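Handing the Garment Sorting Table Over to a Two-Arm Cell: Setup and Shift Procedure

Applies to the Zukine cell with two-finger grippers, used for pants, shorts and other soft items with elastic waistbands. 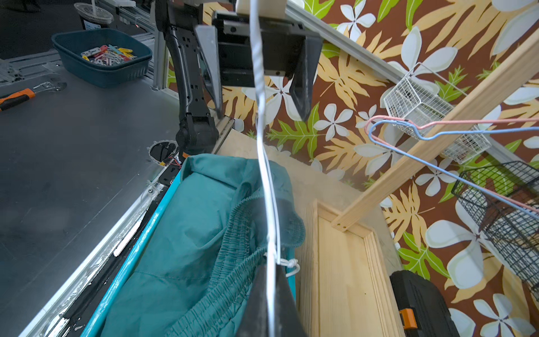
Before you start

The cell takes over one task: picking a garment out of the bin and presenting it by the waistband. Hanging, clipping and inspection stay with the operator. At the Ralau laundry this moved two people per shift from picking to inspection, and their job sheets had to be rewritten before the first run. Do the same at your site. An operator who is still measured on pieces picked will reach into the cell to help it.

Step 1. Set the work area

Place the bin between the arms, low enough that both grippers clear the rim on approach. Keep hangers and clothespins on the operator's side of the stop line. Drinks and hand tools go on the shelf before the arms are enabled. Check that no loose cable hangs where a finger can close on it.

Step 2. Load the bin

Drop garments in as they come. Do not fold them. The Meken picking software was set up on creased, bunched fabric and does worse on neat stacks. Stop loading at 20 pieces. Above that the lower layers compress and the fingers lift two at once.

Step 3. Set grip force

Start at 30 percent and run five test picks. If the waistband slips, raise the force in small steps. Shirred elastic needs less force than flat woven cotton. Drawstrings are the usual source of trouble — a knot between the fingers reads as a closed grip, and the arm will carry on without the garment. Tuck drawstrings inside the waistband where the order allows it.

Step 4. Run and watch

One operator covers one cell. Set the missed-pick alarm to three in a row. When it sounds:

Press hold and wait for both arms to stop.
Turn the top garment over by hand.
Step back behind the line and press resume.

Log the stop with a reason code. Codes are entered by the operator, not the supervisor.

Step 5. Rotate staff

Limit cell duty to two hours. Watching a machine is less tiring on the shoulders than picking but harder on attention, and missed alarms at Ralau rose late in longer stints. Rotate between the cell, hanging and inspection so that everyone keeps all three skills. Manual picking must still be possible when the cell is down.

Step 6. Maintenance

Inspect finger pads every 3000 picks and wipe off lint at each shift change. Check wiring at the tabletop openings for chafing with the power locked out. Replacement pads are stocked under part group 26.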